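Silleck Soft-Pick Kit for Produce
Supplied and supported by Zuller
Order code 3435

If you pack fruit for a living you will know that most handling equipment was dreamt up by people who had boxes in mind. Boxes are lovely. They have flat sides and they stay the shape you left them. A bunch of bananas or a hand of ginger is another matter, and we have spent a good long while (longer than we like to admit to our accountant) putting together a kit that can cope with that sort of awkwardness at a price a small packhouse can manage.

The Silleck kit fits on to the arm you already have. In the carton you will find the two-jaw gripper, a small camera that sits at the wrist, the cable set, a mounting plate and a printed handbook with decent-sized type. The Brannigan controller is sold separately, as plenty of our customers have one on the shelf already, but do ring us if you aren't sure whether yours is the older sort with the round socket, because that one needs an adaptor and we'd sooner pop it in the box for you than have you waiting on a second parcel.

Setting up
Most people are picking on the first afternoon. Bolt the plate on, run the cable down the arm with a bit of slack at the elbow, and let the controller go through its opening and closing routine before you put any fruit near it. The jaws open wide, so leave more room on either side than you think you'll want. You can save up to 30 different grips, each under its own name, and switch between them from the front panel.

Teaching it a new item
You guide the arm through the pick by hand, and the kit keeps the movement together with what the wrist camera saw. Loose apples come quickly. Bunches want more patience, and we suggest a plain, pale surface underneath while you are teaching, with the real belt or tray brought in later. Start slow and bring the speed up in small steps. Fruit that hangs will swing, and a swinging bunch goes soft and smeary in the camera view, so have a look through your recordings before you keep them.

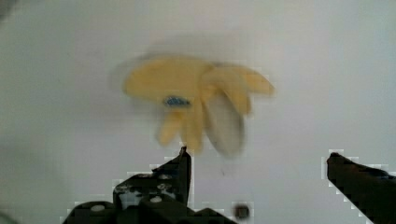

Gratier wrote to us that bunches took far more teaching than the citrus did, 67 recordings before they were happy to leave it running, and that they wished the handbook had said so on page one. They have kept the kit, and have asked for a second set of jaws before the December rush.

Fair comment, and the handbook has a longer chapter on bunches now. Spare jaws are in stock. Carriage is free on orders over £200, and the kit comes with a 30-day return if it doesn't suit your line.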